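Sachbearbeiter/in Betrugsprävention Zahlungsverkehr (m/w/d), Standort Drernov

Wir suchen dringend Verstärkung. Ab sofort, Vollzeit, erstmal auf 16 Monate befristet -- Verlängerung gut möglich.

Worum gehts: Plidance wickelt Zahlungen für 483 mittelständische Kunden ab. Immer öfter kommen Mails mit angeblich geänderter Bankverbindung rein, gefälschte Rechnungen, Anrufe vom "Geschäftsführer", der ganz schnell eine Überweisung braucht. Seit März haben wir dafür ein eigenes Team, das ist im Moment zu dritt und kommt nicht hinterher.

Deine Aufgaben:
Verdächtige Zahlungsaufträge prüfen und anhalten, Rückruf beim Kunden (immer über die bei uns hinterlegte Nummer)
Mailheader lesen, Absenderdomains vergleichen
Rückrufe bei Banken anstoßen, auch im Ausland. Muss oft schnell gehen
Fälle so dokumentieren, das die Polizei damit arbeiten kann
Ab und zu Kundenschulung, meistens per Video

Was du mitbringst:
Kaufmännische Ausbildung, Bankausbildung oder was Vergleichbares. Quereinstieg geht, bitte kurz schreiben warum
Sicheres Deutsch am Telefon, Englisch schriftlich
Grundwissen Zahlungsverkehr (SEPA, Auslandsüberweisung)
Ruhige Nerven, wenn der Kunde am anderen Ende keine hat
Führungszeugnis ohne Eintrag, brauchen wir vor Vertragsbeginn

Nice to have: Erfahrung mit Flekden (unser Fallsystem), sonst lernst du es bei uns. Einarbeitung dauert 3 Wochen.

Wir bieten: 30 Tage Urlaub, Jobticket, nach der Einarbeitung zwei Tage Homeoffice die Woche. Rufbereitschaft im Wechsel, wird extra bezahlt. 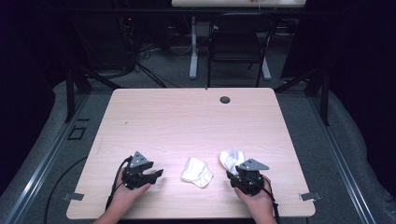
Plidance | Team Betrugsprävention

Bewerbung: Lebenslauf und ein paar Zeilen reichen, Zeugnisse erst zum Gespräch. Bitte als PDF über das Bewerbungsformular, Kennziffer 402 angeben -- ohne Kennziffer landet es im allgemeinen Postfach und bleibt da erstmal liegen. Keine ZIP-Dateien, die filtert unser Mailserver raus.

Bewerbungsschluss: 2025-05-28. Gespräche laufen aber schon vorher, also lieber früher als später schiken.

Fragen zur Stelle an Jae-hoon Chae, Teamleitung, am besten vormittags über die Zentrale. Gehaltswunsch bitte gleich mit reinschreiben.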